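Bon, je vous avais promis un retour sur les pinces à main Clovanetti, le voilà. Avec du retard, je sais, mais je voulais les avoir eues assez longtemps entre les mains pour dire autre chose que « la boîte est jolie » (elle l'est, d'ailleurs).

Petit rappel pour ceux qui prennent le train en marche : je m'occupe des achats de matériel dans notre labo de manipulation, et en avril il a fallu trancher. Soit on prenait un deuxième bras Domberg pour enregistrer des démonstrations en téléopération, soit on passait aux pinces tenues à la main, avec leurs cubes de marqueurs, et on gardait notre unique bras pour les essais. Rongrong Han défendait le bras, moi les pinces, et notre budget défendait surtout les pinces.

Le prix, donc. J'ai payé 527 euros pièce hors taxes, et j'en ai pris 3. Le devis de Flutell montait à 800 pour un modèle à peu près équivalent, livré avec une mallette rigide et une assistance par téléphone dont je n'aurais sans doute jamais composé le numéro. La mallette, par contre, je la regrette un peu ! Chez Clovanetti tout arrive dans de la mousse découpée qui se déchire au deuxième rangement, et j'ai fini par acheter une caisse à outils de bricolage.

À l'usage, j'aime beaucoup. La prise en main est évidente, on ferme les doigts, ça ferme les mors, il n'y a rien à expliquer aux nouveaux. Khôi Trương a pris la sienne un matin à neuf heures et à dix heures il corrigeait déjà mes gestes. Le poids se sent dans l'avant-bras au bout d'un moment. Chez nous la règle est devenue 20 minutes chacun puis on change, et si vous montez un planning de collecte, comptez-les dès le départ, ces rotations. Moi je ne l'avais pas fait, j'avais rempli mon tableau comme si une personne tenait toute la matinée. Tout était faux dès la première semaine.

Deux choses m'agacent. Les patins des mors s'usent plus vite que prévu et le lot de rechange est vendu à part, avec des délais assez fantaisistes (commandez-en tout de suite, vraiment). Et la documentation de calibration est écrite pour des gens qui savent déjà calibrer. Dušan Vukadinović a repris toute la procédure sur une feuille A4 scotchée au mur, c'est elle qu'on utilise.

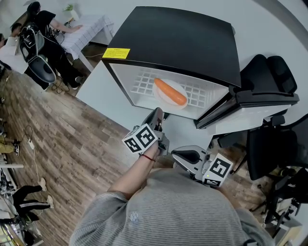

L'autre poste que j'avais sous-estimé, ce sont les accessoires de mise en situation. On pense au robot, aux caméras, aux disques durs, et on oublie qu'il faut un petit four, des assiettes, des légumes, des tables à la bonne hauteur. Pour les tâches de cuisine j'ai mis une ligne à part dans le tableau, et Vesela Perić m'a conseillé de la doubler. Elle avait raison - les carottes coûtent trois fois rien, mais il faut quelqu'un pour aller les acheter.

Prévoyez aussi des chargeurs en plus, et de quoi ranger. Le sol se remplit de sacs et de câbles à une vitesse !

Est-ce que je rachèterais ? Oui, deux sur les trois sans hésiter, la troisième nous sert surtout de secours. Si vous n'avez encore aucun bras, gardez quand même de quoi en acheter un, parce qu'au bout du compte il faudra bien faire tourner tout ça sur une vraie machine. Dumitrescu annonce une location au mois pour les siens, je n'ai pas testé. Si quelqu'un a essayé, les commentaires sont ouverts, et je veux bien savoir ce que couvre l'assurance.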